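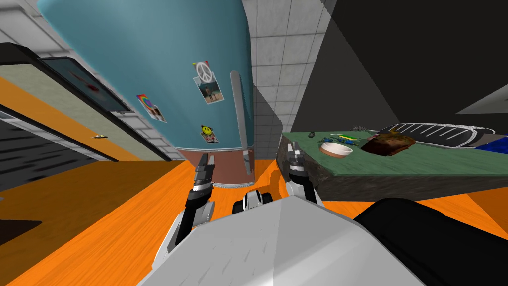
Teal refrigerator with snapshots under magnets on the door

FLENURA SHORT FICTION QUARTERLY
Minutes of the Editorial Board
Held 2018-05-29 at the Jandenley Reading Room

Presiding: Czesław Sikora, Managing Editor
Also present: the Fiction Editor, the Associate Fiction Editor, the Copy Chief, the Production Editor, the Readers' Coordinator
Absent with notice: the Web Editor
Recording: the Editorial Assistant

1. Call to Order
The Managing Editor called the meeting to order at 6:30 p.m. A quorum was present. The agenda was adopted with item 7 (cover stock) held over to the next meeting at the request of the Production Editor, who was still waiting for samples.

2. Minutes of the March Meeting
The minutes were approved with one correction. In item 4, "the story will be declined" should read "the story will be returned for revision." The Editorial Assistant confirmed that the author had received the right letter.

3. Readers' Report
The Readers' Coordinator reported that 50 stories had been passed up from first readers for the summer issue. Of these, 22 had received two full readings and were ready for discussion. The remainder were assigned in the usual way and reports are due before the next meeting.

First readers have asked for guidance on stories told in the first person that come in under the heading of fiction but read as memoir. The Fiction Editor stated that Flenura has never asked authors whether events took place and should not begin now. The Associate Fiction Editor agreed in general but noted that two recent submissions named a workplace and a supervisor in full. It was agreed that first readers should flag any story that appears to identify a private person and pass it up without a score.

The Coordinator also asked for relief from the present score sheet. The line for "originality" is being filled in so differently from one reader to the next that it has no value in sorting. After discussion, the line was removed. The line for "would you read it again" was kept.

4. Stories Considered
The Board discussed the following submissions by title only, according to standing practice.

"Second Breakfast Shift." Accepted, subject to a new ending. The Fiction Editor will write to the author. Members felt that the last page explained what the previous page had already made plain, and the Copy Chief proposed that the story stop at the bus shelter. The Managing Editor asked that this be put to the author as a suggestion and not as a condition.

"What the Ferry Left." Declined. The Board admired the dialogue between the sisters. Opinion was divided on the flashbacks, which take up more than half of the story and do not agree with one another on the father's age.

"A Short History of My Mother's Cars." Accepted without changes. The Associate Fiction Editor asked that it be placed early in the issue.

"Lamplighter." Returned for revision. The change from past to present tense in the third section may be intended, but no member could say what was intended by it. The Copy Chief will attach a marked copy.

"Eleven Hours to Coast." Held. The story is over the length limit, and the Production Editor could not say whether the space existed until the page count is settled under item 6.

The Managing Editor withdrew from discussion of one further story, having taught its author in an evening class. The Fiction Editor took the chair for that item. The story was accepted, with the Associate Fiction Editor asking that her vote against be recorded.

5. Maillard Prize
The Board reviewed arrangements for the Maillard Prize, given each year for a first published story. Entries will be limited to 10 pages, double spaced. The former rule gave a word count, and too much staff time went into settling disputes over hyphenated words.

A proposal to charge an entry fee was discussed at length. The Production Editor spoke in favor, pointing to the cost of mailing reading copies to the judge. The Fiction Editor spoke against – the prize was founded for people who have never been paid for a story, and a fee would turn some of them away. The question was put to a vote and the fee was not adopted. The cost of reading copies will be met from back issue sales.

The judge for this year has accepted and will be announced on the contents page of the summer issue. Members were reminded not to give the name to entrants before then.

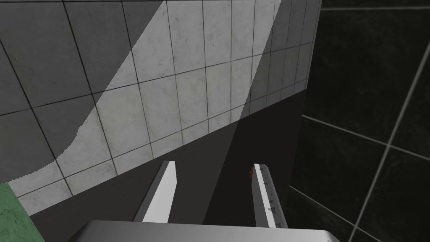 6. Production
The Production Editor presented two layouts. The first keeps the present margins and carries fewer stories. The second narrows the outer margin and would make room for "Eleven Hours to Coast." Members compared printed proofs of both. The Copy Chief objected that the narrow margin puts readers' thumbs over the text. The first layout was adopted, and "Eleven Hours to Coast" will be offered a place in the fall issue.

Flurkis Press has asked for final files one week earlier than last year. The Production Editor will accept the new date if the press will guarantee a second set of proofs. The Copy Chief asked that no author corrections be taken by telephone after the first proofs have gone back, as three errors entered the winter issue in that way.

The use of the serial comma was raised again. The Managing Editor ruled that house style is unchanged.

8. Public Reading
The summer reading will be held in the Jandenley Reading Room. Each author will be asked to read for no more than ten minutes. The Associate Fiction Editor will introduce the readers and will keep time. Authors who live too far away to attend may name another person to read for them, provided that the Board is told in advance.

9. Other Business
The Editorial Assistant reported that rejection letters are now going out within the period promised on the website, apart from those that wait on a third reading. The Fiction Editor asked that the phrase "does not meet our needs at this time" be dropped from the form letter. New wording will be circulated before it is used.

10. Adjournment
The meeting adjourned at 8:50 p.m. The next meeting will take up cover stock, the remaining readers' reports, and the order of contents for the summer issue.

Approved for circulation: Czesław Sikora, Managing Editor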